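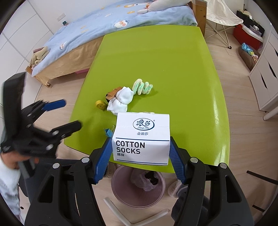
Our robotics club at Talden is finally into the good bit of the Pelus project, the part where we pick things up with the grippers and log every go. The task list this month is all small household stuff, and my favourite by a mile is the sock box. It's light white cardboard with COTTON SOCKS in big letters across the front, and it wants a nice even squeeze from the blue finger pads, one on each side. Too much and the sides bow in, too little and it slides. I love it!

3 min read

We started in May with one gripper between all of us and a lot of waiting around. Now everybody can get a pair for the weekend, and the numbers have gone a bit wild. As of 2020-01-29 the club has logged 1240 pickups, and the goal before we present at Lemley is 1650. I did about 300 of those myself, mostly in my pyjamas.

A few things I've picked up along the way, for the newer members:

Go slower than you think you need to. My first batch was so rushed that half of it got binned when we checked it at the club.

Bright tables are great. Lime green especially, you can find the edge of a white box on it straight away.

Soft things are harder than boxes. A folded pair of socks squashes down to nothing and then pops out sideways – I still lose one in every 10 or so.

Swap hands. My left is hopeless and I've been avoiding it, so that's my homework this week.

The Godoy team (the other half of our club, who do the software side) are training on the first batch already, and they showed us a test run at the last meeting. It went for the box, wobbled, had another go and got it up off the table. The whole room cheered for a box of socks. Next up is anything with a lid, and I've already been through the kitchen cupboards looking for candidates.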